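From the Arnholm Neighborhood Newsletter, May

SPRING CLEANING WITHOUT THE HEADACHE
by Henrique Abreu

Every spring my wife and I have the same discussion. She wants to clean the whole apartment in one weekend, and I want to do one drawer per evening until the summer comes. This year we tried my way, and I promised the editors that I would write down how it went.

We began with the kitchen drawer, the one where everything goes that has no other home. I think each family in our building has such a drawer. Ours had old batteries, keys for a bicycle we sold when we still lived on Pacheco Street, and a bag with 41 rubber bands, which my daughter counted for me very seriously. I put all of it on the table and left it there during dinner. It is a good method, because when you have to eat beside your old things you become more strict with them. 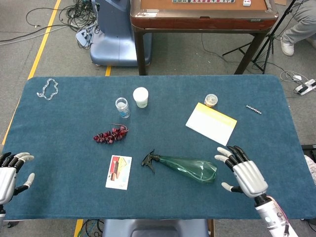
After the kitchen came the bathroom cabinet, and it took me three evenings. I had believed that we own very few cleaning products. In truth we had 11 bottles, and four of them were for glass. Some were almost empty, but somebody had bought a new one before finishing the old one. I will not say who, but he is writing this article.

My advice is to finish what you have before you buy more. Never pour two leftovers together to save space, even when they have the same color or smell. Some cleaners make a dangerous gas when they meet, and bleach is the worst for this. If a bottle has lost its label and you do not remember what is inside, keep it closed and bring it to the collection point.

For daily cleaning I now use very little. Warm water with a few drops of dish soap is enough for the table, the cabinet doors and the refrigerator shelves. For windows I use water with a small amount of white vinegar, and I dry them with an old cotton shirt. Please do not use vinegar on marble or other natural stone — I learned this on the windowsill of my mother, and she still shows the spot to visitors.

If you fill your own spray bottles, write the content and the month on a piece of tape. Rinse the bottle well before you put something different in it, and spray a few times with clean water so that the tube and the nozzle are also rinsed. Keep all of them on a high shelf if small children come to your home.

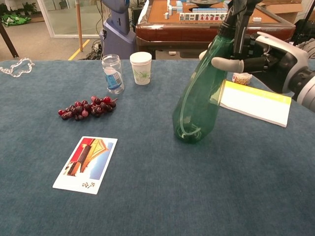

WHERE TO BRING YOUR THINGS

The collection point on Dorkau Road takes paint, batteries, light bulbs and old cleaning products from households. It opens at 9 in the morning, and before 10 there is usually no line. Bottles must be closed and standing upright in a box. They do not accept gas cylinders.

Clothes and toys in good condition can go to the exchange shelf in the entrance of 26 Naltavex Lane. Please take back what is still there after two weeks. Last spring the shelf was so full that the mail carrier could not reach the mailboxes, and we received a letter about it.

I still have the hall closet to do, and also the box under the bed. If you have a good idea for single gloves, please leave me a note at the front desk.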